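Marble All the Way Down
A Friday at Ukside's open day, where the robots live on a screen and the promises are made out loud

The invitation said to come and watch robots work. It also said parking was limited, and that part was right. I circled the Ukside building twice before leaving the car in front of a tile warehouse and walking back in the May heat, past a banner that read AUTOMATION, UP CLOSE.

Up close meant a row of monitors. The company does most of its development in simulation, and for the first half of the visit so did we.

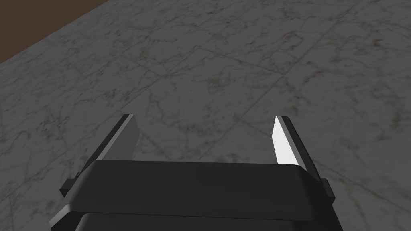
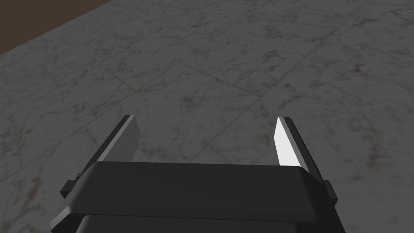 Two views from the simulator: open jaws, a veined marble floor and nothing between the fingers.

What the screen shows

I have been to enough of these to know that the first question is always the one the host would like to skip. Mine was simple. What is it picking up?

The presenter said we were looking at the gripper's own point of view, more or less, and that objects would come later in the program. Fair enough. But I spent a good while with that floor. It is gray, tiled and cracked all over with thin darker veins, like the lobby of a bank that closed in the nineties. One finger has a pad so white it looks lit for a toothpaste ad, and the other pad is plain gray. I asked whether they were made of different stuff. Same stuff, I was told, different light. That was the most direct answer I got all day.

The software is called Bromska. Ukside says it can run 2,000 practice attempts overnight on a single machine, and the figure was up on a slide in type you could have read from the parking lot. An attempt is a try at a task, and I asked how many of the tries end well. The slide didn't say. The presenter said it depends on the task. I'm sure it does, and I would have liked to hear about one task.

There is a decent argument for working this way. A simulated gripper costs nothing to crash. You can change the floor, the lighting or the angle of the wrist and run the whole thing again before lunch. A small firm with 34 employees can't fill a hall with arms and pay people to reset the table after every fumble. I believe all of that. I also believe that a warehouse manager with a torn carton and a roll of tape stuck to it has a problem that doesn't come up much on clean marble.

Then the real one

After coffee we were moved to a fenced bay at the back, where an arm named Tornerano was set up next to a belt. It had 8 sample items to move from the belt to a bin, and each visitor was given a paper card to follow along. The arm did six of them nicely. It pinched a plastic bottle by the neck and turned it like someone who has poured a lot of wine. The seventh item, a bag of dried beans, slid out and landed on the floor. The arm carried on to the bin, opened its fingers over it with great care and went back for the next.

Some people clapped. I think they thought it was over.

To its credit, Ukside didn't hurry us out. An engineer picked up the beans, put them back on the belt and ran it again, and the arm dropped them again. She said soft bags were "a known area of work." I wrote that down. It's a good phrase, and my kitchen is full of such areas.

Who is buying

The customer on hand was Barbosa, a regional packer of pantry goods that has had one arm on trial for 19 weeks. Its operations lead was friendly and careful. The arm handles boxes and jars on the late shift – bags still go to people. Had it saved money? Too early to say. Would they order a second? They were talking about it.

I asked what the people on the late shift thought of it. He said they had given it a nickname, and then he wouldn't tell me what it was.

By four o'clock the monitors up front were still running, and a new group had come in and was standing where we had stood.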